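Dusero Plornen 8 outdoor LTE router

Cat 6 outdoor router with PoE, for fixed sites with weak indoor signal
Part no. 2588-EU
Page last revised August 30, 2026

Overview

The Plornen 8 is a pole or wall mounted LTE router for premises where the indoor signal is too weak or too variable for a desktop unit. The modem, antennas and router board share one sealed housing. A single Ethernet cable carries both data and power to the unit, so no coaxial run is needed between the antenna and the modem. Coaxial loss is the usual reason that a good external antenna gives a poor result indoors, and on long runs it can cancel the antenna gain entirely.

The modem is LTE Category 6 and supports two-carrier aggregation in the downlink. The theoretical maximum is 300 Mbit/s down and 50 Mbit/s up. These are air interface figures for a single user on an unloaded cell with 40 MHz of aggregated spectrum. Measured throughput depends on the network, the band combination in use, the distance to the mast and the time of day. At our Hanlow test site, on a shared commercial cell, the unit averaged 167 Mbit/s down over a week of hourly tests. Evening results were lower than morning results throughout.

Where the router is used

Most units are fitted at small workplaces and rural buildings where a fixed line is slow or absent. Typical users per site are few, but the traffic is mixed: file transfer, video calls, card terminals and a camera or two. The unit goes outside and the only equipment indoors is the PoE injector and whatever switch or access point the site already has. 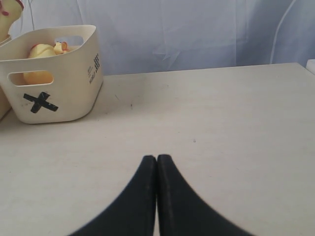

Pale beige tabletop, with a cream plastic basket on it.

The Plornen 8 has no Wi-Fi. An outdoor enclosure is a poor place for an indoor access point, and many customers already own one. If Wi-Fi is required, the Dusero Montoya indoor access point can be managed from the same web interface, but any standard access point may be connected to the LAN side of the injector.

Radio

LTE Category: 6
FDD bands: 1, 3, 7, 8, 20, 28
TDD bands: 38, 40
Carrier aggregation: two carriers, downlink only
3G fallback: not supported
Antennas: two internal, cross-polarised, directional
Antenna gain: 6 dBi below 1 GHz, 8 dBi above 1.7 GHz
SIM: one nano-SIM, behind the lower cover

Band selection is automatic by default. Individual bands can be disabled in the web interface under Mobile, Advanced. This is worth trying where the unit settles on band 20 at a strong signal level but gives low throughput. Band 20 carries further than the higher bands and is often the most heavily loaded. A weaker band 3 or band 7 signal may well be faster - check SINR as well as RSRP before deciding.

The unit does not support 5G in either non-standalone or standalone mode, and cannot be upgraded to do so by firmware.

Router and interfaces

Ethernet: one port, 1000BASE-T, on the outdoor unit
Power: 802.3af PoE or supplied passive injector
Power consumption: 6 W typical, 8 W maximum
Modes: router, bridge (IP passthrough)
VPN: WireGuard, IPsec, OpenVPN client
Management: HTTPS, SSH, SNMP v2c and v3
Firewall: stateful, IPv4 and IPv6

In bridge mode the address assigned by the mobile network is passed to one downstream device. On many tariffs this will be a private address behind carrier-grade NAT. Port forwarding will not work on such a connection in any mode. Ask the operator for a public address, or use an outbound VPN.

OpenVPN throughput is limited by the processor to well below the modem rate. WireGuard is preferred for new installations.

Installation

Fit the bracket first, with the cable glands facing down. The antennas are directional, with a horizontal beamwidth of 60 degrees, so the front of the housing must face the serving mast. Alignment mode is enabled in the web interface and shows RSRP, RSRQ and SINR, refreshed once a second. Turn the unit in small steps, wait for the values to settle and tighten the clamp at the best SINR.

Use outdoor-rated Cat 5e or better, solid copper. Copper-clad aluminium cable is not suitable for PoE and will void the warranty. Maximum length between injector and unit is 100 m with an 802.3af source, 60 m with the passive injector.

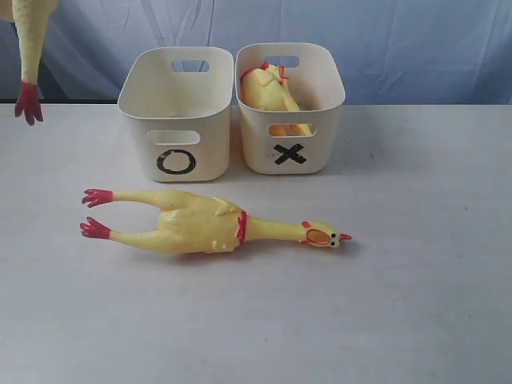 Yellow rubber chicken with red feet, pale blue cloth behind.

The housing must be earthed through the M5 stud on the bracket. A surge arrestor is recommended where the cable enters the building. It is not included.

Insert the SIM before mounting. The lower cover is held by two screws and its gasket should be seated fully before the unit goes up. Most water damage seen by our service desk comes from a pinched gasket or an unused gland left open.

Environmental

Enclosure: IP67, UV-stable polycarbonate
Operating temperature: -30 to +60 °C
Mast diameter: 30 to 60 mm
Weight: 1.1 kg without bracket

Firmware

Firmware is released when required, with security fixes supplied for five years from the end of sale. The January release changed the default DNS behaviour: the router now uses the operator's resolvers unless others are entered. Settings made under earlier firmware are kept. Downgrading past that release clears the configuration, so export a backup first.

In the box

Plornen 8 outdoor unit
Mast and wall bracket with clamps
Passive PoE injector and mains lead (UK or EU)
Two cable glands, one blanking plug
Quick start sheet

Accessories

Montoya indoor access point
Surge arrestor, gigabit, PoE pass-through
Extended wall arm, 250 mm
Outdoor Cat 5e cable, 30 m, terminated

Warranty is two years, return to base. Units opened beyond the SIM cover are not accepted for warranty repair.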